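Can a Robot Clear the Table Yet? Omid Nouri Has Doubts

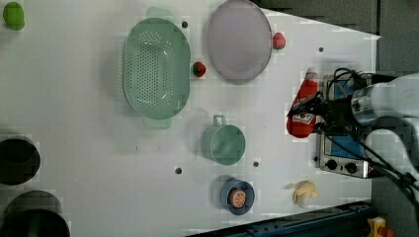 A gripper holds a ketchup bottle over the stove on a practice table of toy food and kitchenware.

Omid Nouri spent 30 years running restaurant kitchens before Plisano hired him to judge whether its arm could do a prep cook's chores. He is still waiting to be impressed.

"They tell me it has picked up 2733 objects," he says. "Fine. How many of them were greasy?"

Most of the food on his test table has never been near a refrigerator. A banana that can't bruise tells him very little, he says, and a ketchup bottle is about the easiest thing in a kitchen to grab. "Put the cap back on it. Wipe the neck. Then call me."

Desmond Rosenthal, who writes the grasping software, thinks that's a bit harsh. The arm gets a bottle to the right shelf 33 times out of 100 when the table is cluttered, he says, and last year it couldn't do that at all.

I asked Nouri if he'd take one in three.

"From a dishwasher on his first night, maybe. By the second night I'd want a word with him."

Rosenthal laughs, but he doesn't argue. He expects a paid trial at Staniforth, a cafeteria supplier, and won't say when. Would he let the thing loose in his own kitchen? "With me standing next to it," he says. Nouri points out that in that case Rosenthal could put the ketchup away himself.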